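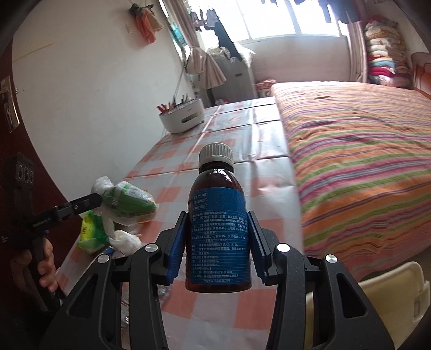

Les compléments « immunité » et moi, suite et sans doute pas fin

Publié le 09/07/2021 dans Humeurs

J'ai reçu pas mal de messages après mon billet de janvier sur les tisanes détox. La plupart gentils, deux franchement agacés, et un certain nombre qui posaient la même question : d'accord pour les tisanes, mais les compléments alimentaires, les vrais, ceux de la pharmacie, ça marche quand même ?

Je n'ai pas de blouse blanche et je ne vais pas vous dire quoi avaler. Si vous prenez un traitement, parlez-en à quelqu'un dont c'est le métier. Moi je lis des étiquettes, c'est ma petite manie.

Prenons Sistex, puisque c'est celui qu'on m'a offert. Cure de 12 jours, à renouveler, dit la notice. À renouveler combien de fois ? La notice ne le précise pas. Au dos, la formule magique : « contribue au fonctionnement normal du système immunitaire ». Relisez-la lentement. Contribue. Fonctionnement normal. Si votre système immunitaire fonctionne normalement, ce qui est le cas de la plupart des gens qui ont les moyens de s'acheter du Sistex, la promesse est tenue avant même d'ouvrir la boîte.

Le mot « naturel » me fatigue aussi. La ciguë est naturelle. Bekico, le concurrent, l'écrit quatre fois sur le même carton, dont une fois en vert sur une feuille verte. J'ai cherché ce que cela voulait dire dans leur cas et j'ai trouvé une page avec un champ de lavande.

Et puis il y a les études. Sur le site de Bekico, on lit que les utilisateurs se sentent « plus toniques » au bout de 6 semaines. J'ai fini par dénicher la source, tout en bas, en gris clair : un questionnaire de satisfaction rempli par 147 personnes, toutes clientes, sans groupe de comparaison. Des gens qui ont payé un produit pour aller mieux et à qui l'on demande s'ils vont mieux. Je connais la réponse que je donnerais, surtout au prix de la boîte. Et six semaines, c'est long : un rhume a le temps de passer, le printemps aussi. 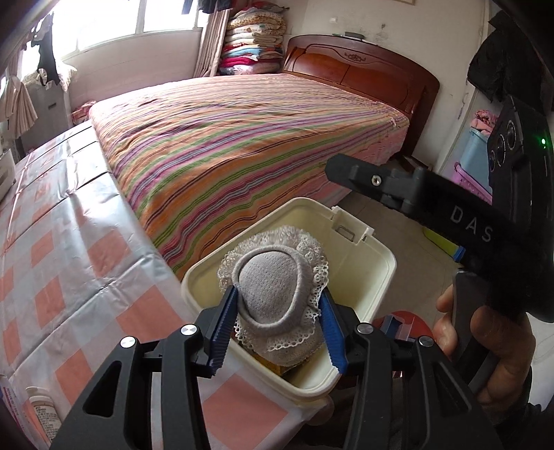
Temps de lecture : 3 minutes

On me dit souvent : « mais ma belle-sœur en prend et elle n'est plus jamais malade ». Je veux bien le croire. Seulement, cet hiver, presque personne autour de moi n'a attrapé la grippe, avec ou sans gélules, et on a tous vécu enfermés, masqués, les mains décapées au gel. Allez démêler là-dedans la part du zinc.

L'argument de la tradition me laisse à peu près aussi froid. Une plante utilisée depuis des siècles mérite qu'on l'étudie, je suis d'accord. Elle peut même être efficace, et donc avoir des effets indésirables, ce que les amateurs de médecines douces oublient volontiers. Le millepertuis interagit avec une liste de médicaments longue comme le bras, pilule comprise. Qu'on le vende à côté des bonbons au miel me dépasse.

J'ai quand même fait l'expérience, pour ne pas parler dans le vide. J'ai pris la cure Sistex complète, matin et soir, sans tricher. Résultat : rien de notable, à part un léger goût de foin. On m'a répondu que c'était préventif. Très bien, mais alors comment saurais-je un jour que ça n'a pas marché ? Si je reste en forme, c'est grâce à eux, et si je tombe malade, c'est que ç'aurait été pire sans.

Une lectrice me signale aussi Clesorska, vendu uniquement par abonnement, résiliable par courrier. Par courrier, en 2021. Je n'ai pas testé et je ne testerai pas, mais si l'un de vous a réussi à en sortir, les commentaires sont ouverts.

Ce que je garde dans mon armoire, du coup : du paracétamol, de quoi désinfecter, des pansements qui ne collent plus et un thermomètre. J'ai trié le reste le week-end dernier et rapporté à la pharmacie tout ce qui était périmé. Le Sistex entamé est parti avec.

Prochain billet sur les matelas Medina et leur « technologie circulatoire ». J'ai demandé la documentation il y a un mois, j'attends toujours.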